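Clearing the table, and the small bin with the lid

October 2021

I have been meaning to write about clearing up after eating, which is a dull subject, but I spend enough time on it that I have opinions. A few people asked what I settled on after the last post about the table. The short answer is a small bin on the table itself, a square strainer basket, and cups for anything little. 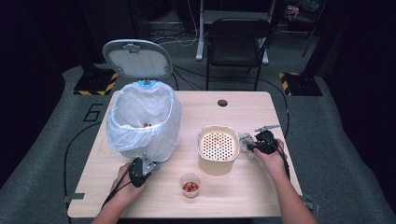
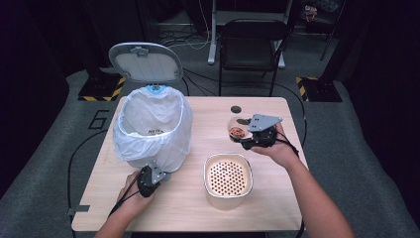

The bin with its lid up, the square container, and a small plastic cup, in both pictures.

The bin first. It is a white one with a hinged lid that flips all the way back and stays upright. I had a swing lid before and did not like it. With a swing lid you push the scraps through with the thing you are holding, and then the lid comes back and wipes itself on your sleeve. With this kind you open it once at the start and close it once at the end. It stands on the left because most of what I throw out gets picked up on the right, and carrying it across the table gives me a second to check that I am not about to throw away a spoon. I have thrown away two spoons that I know of.

The bag is the part I changed my mind about. I used to trim the bag or tuck it so that nothing showed. It looked better. It also slid down into the bin the first time something heavy went in, and then you are reaching in after it with two fingers. Now I fold plenty over the rim and let it hang down the sides. Aarne Pelkonen says it makes the bin look like it is wearing a bathrobe. He is right, and I am leaving it that way. The bag stays up.

I buy the thin translucent ones. You can more or less see how full they are from the side, if the bin is low enough, and they are cheap. The last lot came from Dunusell, 60 to a roll, and I am most of the way through the second roll. The thicker white ones are stronger, but for a bin this size you do not need strong. You need something you are willing to change often. The old advice I grew up with was to wait until the bag was full. With food scraps I would say change it when you finish, full or not.

Then the strainer basket. I had no plan to keep this on the table. It is a square one with round holes in the bottom, and it belongs with the cream container. I got it for rinsing fruit. What I found is that small bits of food go everywhere on a flat table, and if there is somewhere with sides to put them, they mostly stay there. The little orange-red pieces in the first picture are the sort of thing I mean. They roll. On a bare table you chase them to the edge and then you are on your knees looking at the carpet.

The carpet is gray and hides nothing, as far as food goes. I would have put down something hard if it had been up to me. Abilio Bravo, who cleans carpets in two buildings for a living, told me the main thing is to pick up solids before you touch anything with a cloth. Anything red, he said, lift it straight up, do not drag it. I have followed that since and it works. Before, I used to go in with a damp sponge right away and make a small stain into a big one.

The holes in the basket are a good size for rinsing and a bad size for very small pieces. They get stuck halfway. If you press them through from the top they smear. Turn the basket over and tap it on the side of the sink, then run water from the underside. That clears nearly all of it. For the rest I use an old toothbrush. I tried one of the brushes Udevora sells for bottles and it was too stiff and flicked water at me.

The cups. I go back and forth on these. They are small clear plastic ones, the kind you get with sauce or dessert in them. I keep the ones that come with food, wash them, and use them for portions: candy, cut fruit, nuts, whatever is going. You can see what is in them, and that is most of the reason. Živko Georgiev uses glass jars for the same purpose and thinks I should too. Glass is nicer. Glass also weighs more, and when I am clearing I want to pick things up quickly and not think about it.

The question with the cups is when to stop reusing them. My rule is three times, and then they go out. After that they get cloudy and the rim starts to split, and a split rim is unpleasant to drink from or even to eat from with your fingers. I do not mark them or anything. I just look. If I have to hold one up to the light to decide, it goes.

Whether the contents go with it depends. If the pieces have been sitting out a long time, yes. If they have only just been put out, I tip them into a container and put that in the refrigerator. I try to do this before I start on the rest, because once I am in the rhythm of clearing I will throw out anything within reach.

The order I do things in now:

Open the bin and fold the bag over.
Save whatever is worth saving.
Bags and wrappers go in.
Loose scraps go in.
Cups, after looking at them.
Basket and container to the sink.
Close the lid.
Wipe the table, back to front.

Wrappers before scraps is a small thing but it matters to me. If the scraps go in first, the wrappers sit on top and puff the bag up, so it looks full when it is not. If the wrappers are at the bottom, the scraps weigh them down. Crumpled plastic bags are the worst for this. I squeeze them as small as they will go and they still open up again on the way to the bin. Lech Jasińska folds hers into little triangles and tucks the end in. I tried that for a week and I do not have the patience.

Now the table. It is a light wood-grain one, and it has a round hole near the back for cords. I have mixed feelings about the hole. It is handy when you have a lamp or a laptop. It is also exactly where crumbs end up if you wipe from front to back, so I wipe toward myself and catch everything in my other hand. When something does go down there you hear it, and then you have to get under the table. I looked for a cover and found one from Inport that was the wrong diameter, and I sent it back. I have not looked again.

For the surface itself I use a cloth wrung out well and a drop of dish soap in a bowl of warm water. Then a second cloth with plain water, and then a dry one. Three cloths sounds like a lot for one table, but they are small and they all go in the wash together. I had a spray for a while, from Amrani, and it left a film that showed every fingerprint when the sun came in low. Soap does not do that if you rinse it.

Sticky spots I leave under the wet cloth while I do the basket. By the time I am back they wipe off. Sugar is easy. Dried juice takes a little longer. The one thing I have not been able to shift is a faint ring from a coffee mug, and I think it is in the finish and not on it, so I have stopped trying.

I wipe the bin too, mostly the rim and the underside of the lid. People forget the underside. Since it stands open facing you the whole time you are clearing, it catches more than you would think, and then you close it and do not see it until the next time. The hinge is where things collect. A cotton swab gets in there. There is a little latch at the front edge of the lid, and I go over that as well, as it is the part everyone touches.

Abdelilah Abdelaziz wrote to ask if it is not a bit much to have a garbage can on the table where people eat. I understand the question. I put it up when we are done eating, and it goes back on the floor afterward, and I wipe its base before it goes up. He was not convinced. At his place they bring everything to the kitchen on a tray, and if the kitchen is close by that is probably better. When the sink is down a hallway, you end up making five trips with a few things each time, and something drops on the third one.

I did try a tray. It was a good tray, but it was too wide to get through the door flat, so I had to tilt it, and you can imagine how that went with loose pieces of fruit on it.

Two things I still want to sort out. One is a smaller scraper for the table, something like what restaurants use for crumbs, though the ones I have seen are either very cheap or very fancy. The other is where to put the basket to dry. At the moment it leans against the faucet and falls over at least once a day. I will try a hook on the side of the cabinet in November, when I have the drill back.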